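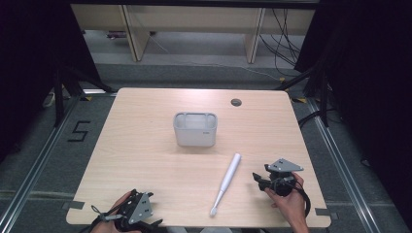

Brundley String Workshop opens a free repair bench for touring players

BRUNDLEY, November – I've been fixing cellos, violas and the odd lute for 25 years, and every fall my phone starts ringing with the same call. Somebody has just landed, they've opened the case at the hotel, and there's a crack running down the top. The concert is tomorrow night. Can I do anything?

Well, now I can do a lot more! Starting this month, my shop is setting aside a bench for traveling musicians whose instruments got hurt on the road. Emergency work (loose seams, fallen soundposts, broken pegs, open cracks that have to hold through one more show) is free for the first 6 hours of labor. After that we talk, and I promise I'm not scary.

The money comes from a benefit concert the Cavalcanti Quartet played for us at Zeltwood Hall. They filled 400 seats and then kept going through two encores, bless them. We've also put together a loan shelf, so if your viola can't be saved in time you can borrow one, with a bow, and bring it back when you're through.

"I played the Rirano festival on a borrowed cello and I still dream about it," says Aurelio Cuautle, cellist with the quartet. "I'd like the next person to have somewhere to go."

You don't need an appointment. Call first if it's after 6 in the evening, and please leave the strings on, even if it looks awful. We're at 506 Mill Street, Brundley, side door, up the ramp.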